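The Great Bed Sort, and Other Small Finds

Posted by Dorothy Whitlock, Aug 9, 2021

Hello again! It's been since April that I put up a gallery page, and a few of you have written to ask whether I'd given up on sorting my odds and ends. I haven't, I've just been slow. My craft bits live in bags, the bags live in other bags, and every so often the whole lot has to be tipped out on a bed so I can see what there is.

If you're new, this page is where I keep track of small things worth saving for projects. Scraps of cloth, cord, little boxes, foam, anything soft or squashy that might turn into a pincushion or the inside of a doll's mattress. The site counter says 2937 visits, so hello to whoever you all are (my sister swears she's only half of them).

A few notes before you scroll down. I was hunting for stuffing and padding this time, for the set of tiny furniture I've been making from the Tapley booklet. It's a lovely booklet but the seat cushions are fiddly, and the pattern pieces are drawn so small that I had to trace them twice. The armchair is done, the footstool is nearly done, and the sofa is a disaster we won't discuss until it has legs.

I also wanted to pull together some bits for a swap parcel. Marking things "keep" or "swap" sounds easy and takes me an entire afternoon, especially when I find something I'd forgotten I had and have to sit and think about it for a while with a cup of tea!

Two from the bed, then. Click through if you'd like them bigger.

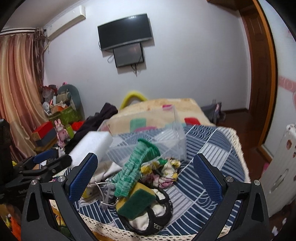
Foam and a clear box, out on the blue and white bedding in both of these.
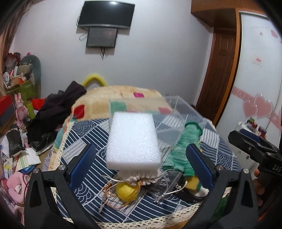 My sofa cushions need to be firm enough to hold an edge and soft enough to look sat on, and I've tried just about everything by now. Cotton balls go lumpy. The Plarkiretti wadding I ordered is gorgeous stuff but it springs back out of the seams before I can get a stitch in. So I'm going back to foam, and the white block hanging over the cream drawstring pouch is the sort I mean, plain and rectangular, easy to mark with a pencil and slice with a long blade. Cut it a hair bigger than the cover and squeeze it in, that's my method, and then poke the corners out with a knitting needle. The covers themselves will be whatever scrap is closest in scale, so nothing with big roses on it. I learned that with the armchair, where one single petal took up the whole seat and it looked like somebody had dropped a salad on it. If anyone has used Grusine thread on thin cotton, please tell me how it behaves, I have a spool of 899 (the dusty blue) and I'm scared to start it.

Next gallery will be the finished furniture, sofa legs permitting. Comments are open as usual.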